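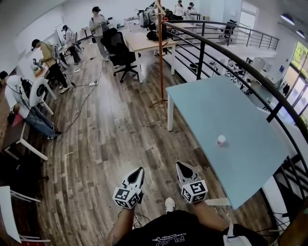 Upper floor of the Nalunar building, with the blue-gray table, the coat rack and the railing.

Verkico Shared Workspace
Second progress report to the Nokel Fund
Period covered: April to October

1. Summary

The grant from Nokel is used for the furnishing and lighting of the upper floor in the Nalunar building, so that the floor can serve as a common workplace for the member groups. In this period we finished the furniture on the mezzanine and most of the lighting. The storage on the lower floor is in use but is not yet complete. We spent 80 percent of the budget for furniture and we do not ask for any change in the total sum.

2. Furniture

In the first report we wrote that the desks would come in two deliveries. The supplier, Holst, sent them in three, and the last one arrived in August. This delayed the opening of the upper floor by 12 days. All desks are now assembled. The light wooden desks with white legs were chosen after a trial with two models, and the members preferred this one, mainly for the height. The black mesh chairs on casters came with the same order. Two of the chairs had a damaged caster and Holst replaced them without cost.

The blue-gray table was not in the original plan. We bought it from the money left over from the whiteboards and placed it close to the railing, where people can put down a cup or read something away from their desk. It is used every day. Some members asked for a second table of the same kind. We think there is not enough space for it if the passage must stay free, so we did not order it.

We bought a standing coat rack of wood and put it beside the table. In the plan we had wall hooks only. The hooks were soon too few in the colder months, and jackets were left on the backs of the chairs. With the rack this is better, although bags are still put on the desks. We would like to add low shelves for bags in the next period.

3. Floor and railing

The wood floor was sanded and oiled in May, before the furniture was carried in. The oil needed longer to dry than the product sheet said, and during this time the members worked downstairs. We kept the black railing with the horizontal bars, as agreed with the owner of the building, and had it repainted. The inspection of the railing was done in June and passed. One remark was made about a loose fixing at the stairs — it was corrected in the same week.

4. Lighting
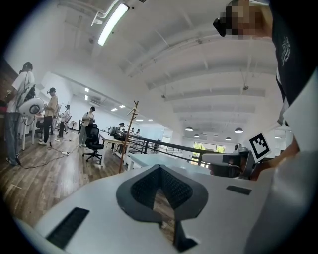
The lighting was the most difficult part of this period. The old installation had 8 circuits and nobody had a correct drawing of it, so the electrician had to test each one before we could order anything. We decided to keep the fluorescent lighting where people need strong light for detailed work, and to use softer lamps in other places. The long fixture under the exposed beams gives a very bright light over the tables, and the four dome lamps at the far end hang low, so this part of the room feels calmer. The beams stay open. A closed ceiling would be more quiet, but it would cost much more and the members did not want it.

Two things are still open. The switch for the dome lamps is too far from the place where people sit, and the small recessed lights cannot be dimmed. The electrician will give us a price for both.

5. Storage

On the lower floor we put up white shelves for the equipment of the groups. We made a list of everything that is kept in common, and this list has 201 entries at this moment. Labels are printed for the upper shelves only. The remaining labels and the closed cabinets will be done in November.

6. Budget

Furniture is within the budget. Lighting will be a little over the planned sum because of the testing of the circuits. We propose to cover this from the reserve, as the grant agreement allows, and we kindly ask Nokel to confirm it in writing. The invoices from Holst and from the electrician are attached in the annex.

7. Next period

We will complete the labels, install the closed cabinets and the bag shelves, and move the switch. We also want to ask all members in a short written survey if the desks are placed well — two groups already said that the walkway behind the benches is narrow. The results will be included in the final report.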